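The Window Ledge as Luggage Rack
By Tsung-han Pan 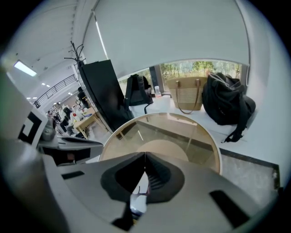

Bags collect on window ledges in shared rooms, even with a coat rack close by. A backpack stands upright without help; a soft bag slumps and needs a wall behind it. Designer Jelle Jacobs of Liltwood measured ledges in 219 rooms in April and recommends a clear depth of 300 mm. Straps should be tucked in, as they snag when a blind is lowered. A round glass table is a poor substitute: buckles scratch the top, and bags hide the base.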